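Pullero Hand Grippers – Set-Up Guide
Section 3: Recording a two-handed demonstration
By Loretta Castellanos, November

We use cookies to remember your language and page settings. Accept / Manage

Read Section 2 first if the grippers have not been paired.

1. Clear a white or plain table and lay out the task objects. Leave room for both grippers to open fully.
2. Check that the marker cube on each gripper is clean and firmly seated. Do not cover a printed face with tape or fingers.
3. Pick up both grippers and hold them over the table with the fingers open.
4. Start the recording, then wait 2 seconds before you move.

Round, flat items such as coasters or a coiled strap: start with the fingers open. 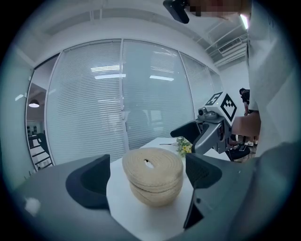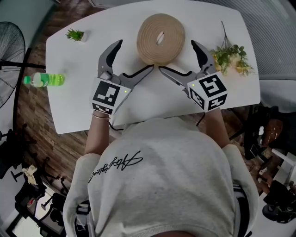
5. Close the fingers slowly until the pads meet the object. Lift, move and set down in one steady motion.
6. Open the fingers fully before you back away.
7. Return to the start position and stop the recording.

Note: Keep each take under 40 seconds. Longer takes are split by the Provside importer and have to be joined by hand.

Note: A fumbled grasp can stay in the set if you recover and finish the task. Mark it "retry" in the log – Sudheer Hegde's team sorts these separately.

CAUTION: Keep loose sleeves and cables away from the finger joints.

CAUTION: Do not set a gripper down on its marker cube. A shifted cube means repeating the calibration in Section 2.

If the importer reports error 69, one cube was out of view too long. Delete the take and record it again.

© Pullero. Contact support | Back to top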